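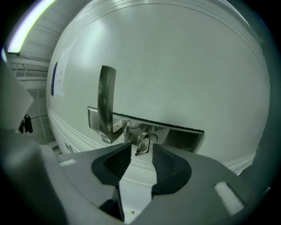 2 min read

2025-05-28

Second evening on the Clillisen. Removed the back panel and the bellows cover. The reed pan came out without trouble once the side screws were loosened in turn. One screw had been replaced at some point with a longer one, which had split the rail. Glued and clamped the split, left it overnight.

Tested all the reeds at the bench with a hand pump. Of 74 reeds, 23 are slow to speak and four do not speak at all. The slow ones are mostly in the bass and mostly dirty. I slid a strip of thin paper under each tongue and drew it out toward the tip, then tested again. Most improved. Two of the silent ones had grit at the rivet. The other two have hairline cracks near the root and will have to be replaced. Wrote to Érica Fontes about the pair she took from the Benjelloun instrument before it was scrapped. The pitch may be wrong, but flat reeds can be scraped at the tip and I would prefer old brass.

The bellows cloth is worse than I estimated. Held a lamp inside in the dark and marked every pinhole with chalk. The folds at the hinge side are porous along their whole length, so patching is a waste of glue. Ordered cloth from Trokutetti, medium weight. Delivery is slow and I do not expect to close the case before August.
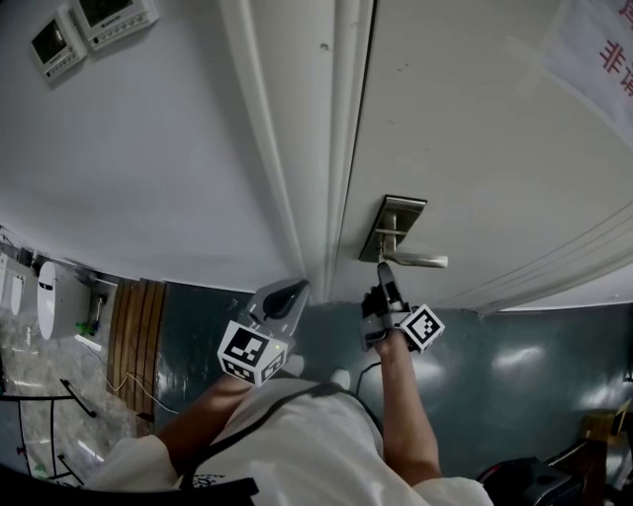 Key action next. Each key is a simple lever that pushes down a wooden pin, and the pin opens a pallet against a light spring. Four keys at the treble end feel heavy, and the springs are not at fault, as they match their neighbours on the scale. The resistance depends on where the finger lands. It is the same with the silver lever handle on that white door: hook a finger under it near the pivot and it takes more force than out at the free end. The balance rail on these keys has been shimmed forward, presumably to level them by eye, and that has shortened the playing side. Took the shims out. Touch is now even, but the keys sit low and need felt beneath.

Rachid Bennani phoned to ask whether the case should be stripped. Told him no. The shellac is dull but sound, and a wipe with a barely damp cloth brought up the grain on the lid.

Left to do: felt, two reeds, cloth, stop linkage. Pitch measured at A over 27 cents sharp of 440, consistent across the middle octave. Leaving it there.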